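Film talk and home viewing > Finding and identifying films

Comedy about a couple who move into a closed-down village cinema - what was it, and is there a longer cut?

Posted by Orla Hayes, 10 January 2023

Hello all, first time posting on this bit of the site (I normally lurk in the gardening section) so be gentle. I'm trying to pin down a film my mum taped off the telly when I was small. We watched it until the tape gave up, and I've had bits of it stuck in my head ever since.

What I remember: a married couple from the city buy an old cinema in the back of beyond, thinking they'll live upstairs and do it up. He has a moustache and is very pleased with himself. She can tell it's a mistake from the minute they get out of the car. The projectionist who worked there before has never moved out, and for the first half of the film they keep hearing him and thinking it's the pipes. There's a long bit where they try to show a western to the whole village and the reels are in the wrong order, so the baddie dies first and then spends an hour robbing trains. My dad used to cry laughing at that.

Near the end the wife gives a speech from the front row in her wellies. I'm fairly sure the cinema was called the Costello, because the sign had lost its C and there was a running thing about people calling it the Ostello.

So two things really. What is it called? And did I dream a scene where they all go swimming at night? My brother swears blind there was no swimming. I've got a very clear picture of the projectionist floating on his back with his hat on, and I'd like to win this argument before I die.

I've been through every box in the loft and turned out most of the kitchen in case the tape had been put somewhere daft, and no joy.

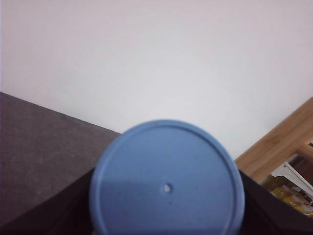
Blue plastic lid, no tape

If it helps, I think it was an evening showing and it had adverts in it, so it wasn't the BBC. Mum thinks the leading man was in something with a horse. She thinks that about everyone.

Thanks in advance!
Orla

Brendan Nic Giolla

Oh, I know this one! It's A Week in Drokville. The village is Drokville, the cinema is the Costello, and the western they muddle up is one made specially for the film, which is why you'll never find it by looking for the western (I tried that years ago and wasted a good part of a June doing it).

You're both right about the swimming, in a way. There were two versions knocking about. The one shown in cinemas has the couple having their big row in the foyer, then it jumps straight to the morning and everybody has wet hair, with no explanation at all. The television one puts the swim back in. It's a lovely scene, six of them in the reservoir in their underthings, and the projectionist does keep his hat on. I'd guess your brother has seen the cinema version since and it's pushed the other one out of his head.

The bad news is that the disc that came out on the Rundex label is the cinema version. I've got it here and I watched it again last night after reading your post. Picture is decent, sound is a bit muffled in the church hall scene, no extras apart from a trailer that gives away the ending. The catalogue number on the spine is 1210 if you want to search for a second-hand one. Mine came from a market stall and the case doesn't shut properly.

I will say it holds up better than I expected. The husband is hard work for the first half hour, he's written as such a know-it-all that you want her to leave him in the ticket booth, but then there's the quiet bit where he learns to thread the projector and after that I was on his side. The vicar is dreadful. The reels scene is still the best thing in it and I laughed just as much as I did the first time - it goes on far too long and that's why it works.

For the longer one, your best bet is an old home recording. People do pass them round. I had a copy once and lent it to someone at work, and you can guess the rest.

evthorpe_projector

Pretty sure this is the one with the goat

Tape Box Tilly

No goat in it that I can remember! You might be thinking of the sequel, evthorpe, which had a different cast and was set on a ferry.

Orla, Brendan has the title right, but I'd add something about the longer version. The film society in Evthorpe has a print with the swimming in it. I saw it there a few winters back, on folding chairs with a heater going. They keep a paper list of what they hold and you can ask to see it, and this one is down as number 3938. They won't post anything out, but they do take requests for their members' nights, and guests can go along with a member. I'm not one myself any more or I'd offer.

One small thing on Brendan's answer. As I remember it the row happens in the projection room and they end up in the foyer afterwards, when she's looking for her coat. I wouldn't swear to it though. I do remember the coat, it was mustard coloured and I wanted one just like it.

Also, if your mum's tape does turn up, don't go playing it straight away in an old machine that's been sat in a cupboard. Mine chewed up a whole Christmas special. Have a look at it first and if there's any white fuzz on the edge of the tape, take it to someone who does transfers.

Orla Hayes

You are all marvellous. A Week in Drokville! I said it out loud to Mum on the phone and she said "well, yes, of course it was", as though I'd never asked her.

I've sent my brother the bit about the hat. He's replied with one word which I can't put on here. Going to write to the Evthorpe lot this evening and see about a members' night, and I'll get hold of the Rundex disc in the meantime, muffled church hall and all.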